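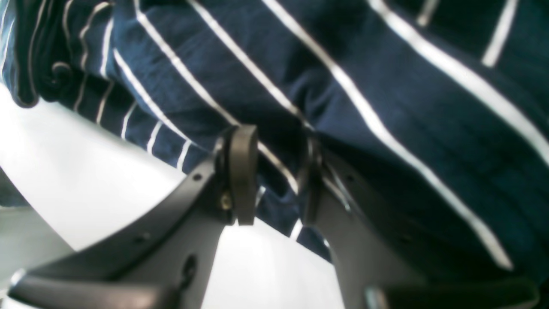
Cordale Textile Reuse Program
Progress report to the Flernar Fund, second reporting period
Submitted 16 Jun 2021

1. Scope of this report

This report covers work on the sorting and folding stream at the Cordale site. The intake dock and the retail floor are reported separately under the operating grant and are mentioned only where they affect throughput. Expenditure to the end of the period is set out in the attached schedule and is within the approved budget, apart from the variation described in section 6.

2. Work completed

The sorting room was re-laid in the first weeks of the period. The former single bench was replaced by four stations set in line, running from the intake door to the racking: inspection, fibre grading, folding, and labelling. Garments and flat goods now move in one direction. Under the old layout, graded stock was carried back past the intake bins to reach the shelves, and a proportion of it was being graded twice.

The grading guide has been rewritten. The previous version sorted by garment type first and by fabric second, an order that suited the retail floor but not the wholesale buyers. The new guide sorts by fabric behaviour: stable wovens, soft wovens, knits, and pile fabrics. Colour and pattern are recorded at labelling and no longer affect the bin an item goes into, with the exception of stripes and checks, discussed in section 3.

A trial lot of 581 items was put through the new line from start to finish. Of these, 55 were rejected at inspection for staining, odour or failed seams and were sent to the rag stream. The balance was graded, folded, labelled and shelved. Each item was weighed at labelling so that the figures can be reconciled with the wholesale dockets.

3. Observations on striped and soft fabrics

Narrow stripes on a dark ground, navy with white being the most common combination received, were treated as a separate category during the trial. There were two reasons for doing so.

First, stripes make folding faults obvious. A plain navy cloth folded slightly off grain looks acceptable on the shelf. The same fold in a striped cloth shows as a diagonal, and the item is likely to be pulled out and refolded by retail staff. Refolding was the largest single source of handling time recorded on the floor in the previous period.

Second, stripes are useful for training. When a soft cloth is picked up by one point, the lines bunch where the material gathers and open out where it hangs free. A new sorter can see from the stripes where the tension is and which way to move the second hand. Plain stock gives much less to go on. Striped items are therefore now held back for the first training session and released to the shelves afterward.

Rolled edges remain a problem. Hems and cut edges on lighter cloth tend to curl back on themselves in the bin, and if the curl is folded in, the finished stack leans. The folding station procedure now calls for edges to be opened flat before the first fold. This adds a small amount of time per item. We consider it justified for shelf stock and unnecessary for baled stock, and the procedure has been worded accordingly.

4. Folding procedure, as adopted

Lift the item clear of the bin and let it hang. Do not drag it over the lip.
Find one long edge and run it between the fingers to the corner.
Lay the item down with the long edge parallel to the front of the bench.
Open any rolled or turned edge by hand. Do not press.
Fold to the width of the board, then to the depth of the shelf.
On striped goods, check the stripe against the board edge before the final fold.
Pass to labelling with the last fold facing the labeller.

The procedure fits on one sheet and is fixed above the folding station. A large-print copy is available. Wording was tested with three trainees who had not worked in the room before, and the third and fourth steps were rewritten after that session.

5. Equipment and consumables

Folding boards supplied by Rollent were delivered complete. One size has been found too deep for the upper shelves and will be exchanged. Bin liners were changed from a woven to a smooth type after loose threads were found catching on buckles and hooks. The label stock specified in the application is no longer available; the substitute adheres well to card tags but poorly to cloth tape, and cloth tape has been withdrawn from use.

6. Variations

Approval is requested to move the unspent portion of the racking line to lighting. Racking came in under the quoted price. Lighting at the inspection station is adequate for pale goods but weak for navy, black and charcoal - creases and stains on dark cloth are hard to tell apart under the existing tubes, and more than 3 of the rejected items were later judged to be sound. A daylight-balanced fitting over the bench would address this. No change to the total grant is sought.

7. Outstanding items

Exchange of the oversized folding boards.
Transfer of the revised grading guide to the Ojala depot, where the older version is still in use.
Reconciliation of trial weights against wholesale dockets, pending the June statement.
Second trial lot, to be drawn from mixed household linen once the lighting question is settled.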